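Ondstead Modular Mezzanine Railing, black, horizontal bar: long-term review
2019-04-14

The Ondstead railing ships as straight sections and one optional curved section. Posts are bolted to the slab edge, and the horizontal bars are clamped to the posts with hex-head set screws. We ordered enough for both sides of an upper floor, one side straight and the other with a curve. Delivered weight was 456 pounds on 4 pallets.

Assembly
The straight side went up in two days. Post spacing is fixed by the bar length, so slab anchors have to be laid out before anything is drilled. The printed template is accurate. The curved side took longer. The bars come pre-bent to a single radius, and our slab edge was slightly off it, so two base plates needed shims. Shims are not included.

Hardware
The set screws are stainless. The finish is powder coat over steel, and it scratches if a driver slips. Ondstead sells touch-up paint separately, and the match is good in gloss but a little too blue. We compared the Galtulano system before buying. It uses welded panels, which are stiffer but will not go up a narrow stair.

Use
After ten months there is no play in the straight run. One post on the curved run had to be retightened in June and has held. Bars collect dust on the top surface and need wiping. With white walls and a white ceiling, black metal shows every fingerprint near the stair head.

Lighting matters more than the catalog suggests. The room has round recessed fixtures and linear fluorescents, and the satin finish picks up fewer reflections than the gloss sample did.

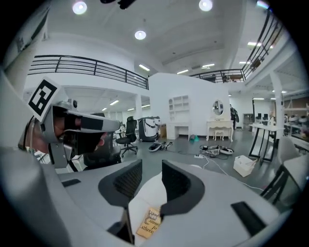 Upadhyay, commenting on the draft, disagreed about the shims and said the slab should have been ground to the radius first, with the base plates set directly on concrete. That would add a day and a rental grinder. It would also remove the one joint that has moved.

Price
The full order came to around 2,000 dollars before freight. The curved section accounted for 864 of that. Replacement set screws are sold in bags of fifty only.

Rating: good for straight runs, acceptable for curves if the slab is measured first.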